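CLARHOLM – Jumwood will open its tea room on Carrillo Street in January, the company said Oct 27, 2019. The room keeps the brick wall left by the building's former tenant, a print shop, and will seat 21 people.

Jumwood, which sells table linens and small home goods, will use its own stock on the tables. Cloths and flower pots in the room can be bought at the counter.

"People want to sit at a table before they buy a cloth for it," said owner Tonantzin Xolalpa. "We had no space for that at the Boltley store." The Boltley store will stay open – hours there do not change.

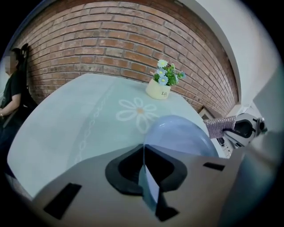 A daisy-print tablecloth and a "Life" flower pot by the brick wall at Jumwood's tea room.

Group bookings open two weeks before the first day. Contact: Mesfin Mersha, Jumwood, Clarholm.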